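Open Day at the Plekow Workshop: Frequently Asked Questions

Last updated May 2024

We receive many of the same questions by e-mail before each open day, so I have collected them on this page together with our answers. If your question is missing, please write to the visits desk and I will try to add it. — Clémence Vidal, visits

BEFORE YOU COME

What is the open day?
It is an afternoon when the Plekow workshop is open to people from outside. You can see how our team teaches robots to do small jobs with their hands, such as picking up a stick, putting a ring on a pole or closing a box. You can talk to the people who do this work, and if you like, you can try a part of it yourself. Trendumance has organized these afternoons for three years now, first only for families of the staff and later for everybody.

When is the next one?
The next open day is in August. The exact day will be on the Trendumance home page as soon as the building has confirmed it to us. Please do not book a train before you see it there.

Do I have to register?
Yes. There are 60 places for each open day and they are usually gone quickly. You can register with the form on the visits page. One form is for one person, also for children. If you cannot come anymore, please tell us, and we give the place to the next person on the waiting list.

How much does it cost?
It is free. There is a box for the coffee money next to the kitchen door.

Is there a minimum age?
Children are welcome from 8 years. Under 16 they must come with an adult, and the adult stays in the same group the whole time. For babies in a stroller it is difficult, there are many cables on the floor and the door between the two rooms is narrow.

Can I come with a school class?
Classes have their own visits in the morning hours, with a different program. Please write to Kathleen Moynihan, who plans these with the teachers. She needs to know the age of the students and if they have already done any programming. Both answers are fine, but the explanation at the tables is not the same.

How do I find you?
Take the bus to the Howells stop and walk back toward the bridge. Our entrance is in the yard, the second door on the left. The first door belongs to a printing company and they are a little tired of our visitors. There is no parking in the yard. You can park on the street behind the bridge.

Can I come with a wheelchair?
Yes, the workshop is on the ground floor and there is a ramp. Please write it on the form, then Didier Pons will move the cables to one side before your group starts and meet you at the ramp.

DURING THE VISIT

How long does the visit take?
One tour takes 90 minutes. We go in groups of 13 people at most. It begins with a short talk in the front room, then we go to the tables, and at the end there is time for questions. You can leave earlier if you need to, only tell your guide.

In which language is the tour?
In English. In-ho Ji can also answer in Korean, Boris Skála in Czech, and Didier and I in French. For many of us English is a second language, so please do not be shy about yours.

What will I see?
It depends a little on the week. We do not prepare a show for the open day, we continue with the task that is on the table at that time. Some visitors expect a big robot that walks. We do not have one. Most of what we do is small and slow, and it happens on a table.

What is the tool that the guides hold in the hand?
We call it the hand tool. It is a gripper with two fingers, the same type of fingers that a robot arm would have, but a person holds it and moves it. A camera on the tool records what the fingers are doing. Later the recordings are used to train the robot, so it learns from the way a person did the job. We find it easier than to guide a whole robot arm for every example, and a new person can learn it in one morning.

Can I try it?
Yes, this is the part that people like the most. After the demonstration everybody can take the tool for a few minutes. You hold it by the handle, you close the fingers slowly, and you try to lift the object without pushing it away from you. It is harder than it looks — your own fingers feel when something slips, and the tool does not tell you anything. Boris stands beside you and helps.

We ask you to follow a few rules at the table:
Take off long scarves and loose bracelets.
Do not put your finger between the gripper fingers.
Wait until the person before you has put the tool down.
If something falls on the floor, leave it there. Your guide picks it up.

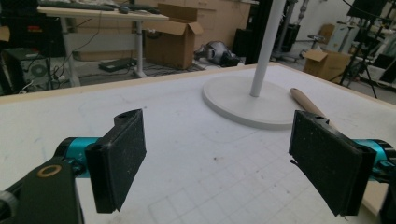 Do not worry about doing it wrong. The attempts of visitors are not used for training, we only let you see your own recording on the screen afterward if you want to. Many people ask to do it a second time when they have seen it, and if the group is not too big we are happy to say yes.

Why do the finger pads look used?
They are used! The pads collect dust from everything they touch. We clean them when they begin to lose their grip, and after a longer time we change them. A visitor once asked if we should have new ones for the open day. We discussed it, but In-ho thinks it is better if you see the tool as we work with it, and I agree with him.

Why is there a grid on the white table?
The lines help us to put the objects back at the same place, or to move them to a different place on purpose. The robot should also manage when the object is not where it was before, so we change the positions often.

Can I take photos?
Yes, of the tables and the tools, without flash. Please ask before you photograph a person. We do not allow photos of the computer screens.

What should I wear?
Closed shoes. The workshop can be warm in summer, so a thin layer is enough.

AFTER THE VISIT

Where can I read more?
There is a printed sheet at the exit with the main words explained. We also have a small newsletter, Dirnness, which comes out when we have something to tell. You can subscribe at the visits desk.

Can I work with you or do an internship?
Sometimes we look for people who help with the recordings. You need patience and a steady hand, and no technical studies. Open positions are on the home page. Please do not give your résumé to the guides, they will put it in a pocket and it can get lost.

I forgot something in the workshop. What can I do?
Write to us with a short description. We keep things until the next open day. At the moment we have one gray glove and an umbrella with a wooden handle.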